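Does chewing gum make you eat less at lunch? My third-year project

I picked this topic because my flatmate Eduardo Macedo swears that a stick of gum at eleven stops him raiding the canteen at one. I said that was rubbish, he said prove it, and my supervisor Azadeh Zamani said it would do nicely as a project as long as I kept it small and didn't promise to cure anything.

So I read a lot first. The studies I found pull in different directions — some see people snacking less after gum, some see no change at all, and one or two suggest minty gum puts people off fruit in particular (which I can sort of believe, have you ever had orange juice after brushing your teeth?).

I signed up 64 students through the Fuvelley halls mailing list. Everyone did two mornings, one with gum and one without, in an order Bernardo Leitão drew for me so I couldn't meddle with it. Same breakfast both times, porridge and a banana, then no food until lunch at half past twelve. On gum mornings they chewed for 20 minutes at ten and again at half past eleven. Lunch was pasta with tomato sauce, as much as they liked, and I weighed the bowls before and after. I will never look at penne the same way again.
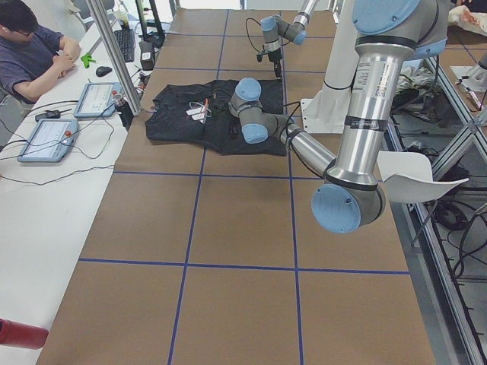
A black garment laid out on the paper-covered table, with white tags on top.

Four people dropped out, two of them because they just hated the gum, so the results are for 60. The average lunch came to 700 calories without gum and 684 with it. That's a couple of forkfuls, and when I ran the test the difference could easily have been chance. Hunger scores at noon were a tiny bit lower on gum mornings, but people knew perfectly well whether they were chewing, so I wouldn't lean on that much.

What I'd change: more mornings per person, and a food diary for the rest of the day. Somebody who eats less at lunch might have a packet of crisps at four and I'd have missed it completely. I'd also like to try it on people who aren't all students and all permanently hungry.

Eduardo has read this and is still chewing.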